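Dalgleish smelled of toast when I got there, and it smelled of toast because somebody had left the loading door open to the bakery next door. I mention this only because toast was not the smell anyone wanted in the air that week. Three days before, a battery charger had cooked itself on the bench, and the whole place was still a little jumpy about anything warm.

But the charger wasn't why I'd driven up (it was old, it got thrown out, end of story). I'd come about the grip fault. If you follow home robotics even a little, you may have heard some version of it by now, usually the version where a robot in Clurley tore a lady's curtains down and dragged them across her bedroom. The curtains part is made up. The truth is smaller and, to my mind, a whole lot more interesting.

Dalgleish is a two-story brick building with a dozen people in it, and they make a laundry arm called Penosance. It picks clothes up off a bed or a floor and folds them, slowly, with the concentration of a kid tying shoes. I love watching it. I watched it fold one pillowcase for so long that Skye Kerr, who runs the test room, brought me a chair.

The fault showed up in July, at a home trial. The arm reached for a knit top, closed its fingers, and kept closing. It's supposed to stop when it feels the cloth. It didn't stop, the motor strained, and then the controller decided it must be holding something very heavy and pulled hard to lift it. What it had hold of was the top plus a good fistful of the blanket underneath. Up came the lot, and off the nightstand went a lamp and a glass of water.

Agnes Niven was standing in the doorway. It was her bedroom, and she'd agreed to the trial because her wrists are bad and she hates folding. "I said a word I don't say," she told me on the phone. Her thumb got pinched when she grabbed for the lamp and found the arm still moving. It was a bruise and a split nail. She hit the stop button with her other hand, and the arm took 2 full seconds to go limp.

Those 2 seconds are what got everybody out of bed the next morning. The pinch was bad luck and a bad reflex, but a stop button is supposed to mean stop! Innes Tennant, the engineer who wrote most of the motion code, drove over to Clurley on a Saturday with a laptop and a box of pastries and sat at her kitchen table pulling the logs.

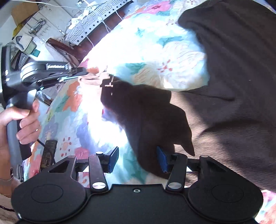 The laundry arm learned to fold from people. Long before it goes near a motor, a person works through real clothes on a real bed with handheld grippers, and the recordings from those sessions teach the software where to reach and when to squeeze. I'd pictured something more like a lab, with gray tables and a single white towel. What they want is mess, and on purpose: a flowery bedspread, sun blasting across it hard enough to bleach the pattern, dark cloth bunched up right beside more dark cloth. One blue pad is up against the bottom of the little piece, and the big brown sheet is close by. Now imagine telling those two apart by color alone in that light. I couldn't swear to where one fold ends, and I've been doing laundry for most of my life.

Innes thought the same thing, and for a day and a half he was sure he had his answer. Dark on dark, bad glare, robot grabs too much. Case closed. He even wrote it up.

It didn't hold. Skye ran 80 grabs in the test room with dark clothes on dark blankets and the blinds wide open, and the arm did take too much cloth on some of them. Fine. But every single time, it noticed the squeeze and let up. The vision part was making mistakes, the way it always has, and the touch part was catching them. So why hadn't it caught the one in Agnes's bedroom?

The answer was a cable. (It's so often a cable.) The wire carrying the pressure reading ran through the wrist joint, and on the trial unit it had been tied down too tight at the factory. Bend the wrist past a certain angle and the connection dropped out. Bend it back and it returned, perfectly healthy. Ysaline Vasseur found it by holding the arm across her lap and rocking the wrist back and forth while she watched a number on a screen.

"It went to zero," she told me. "Zero is what it reads when there's nothing in the fingers. So the robot believed it had nothing, and it squeezed some more."

That's the part I keep chewing on. A missing reading and an empty hand looked exactly the same to the software. There was no way for the thing to say "I've lost feeling in my fingers." It just went on with total confidence.

And the slow stop? That was a choice somebody had made. An earlier version went limp the instant you hit the button, and it dropped things, and once it dropped itself onto a tester's foot. So they'd added a gentle lowering routine, which sounds kind and sensible until somebody's thumb is in there. Sheena MacBrayne, who handles safety at Sukwood, the company paying for the trials, had flagged it back in the spring. Her note was on page 31 of a review that I suspect very few people read to page 31.

She wasn't smug about it when we talked. She was annoyed, mostly with herself. "I should have called," she said. "I wrote it down and felt finished."

The new units route the cable outside the wrist, in a loop you can see. The sensor now rests a little above zero when it's working, so a true zero trips a fault and the fingers open. The stop button releases the fingers first, right away, and then the arm settles. I tried it with a rolled-up magazine, then with my own hand, with Skye hovering. It let go before I'd finished pressing.

They've started the home trials again, in fewer houses, with somebody from Dalgleish in the room every time. Agnes is back on the list. She asked for a new lamp first, and she moved the nightstand to the other side of the bed.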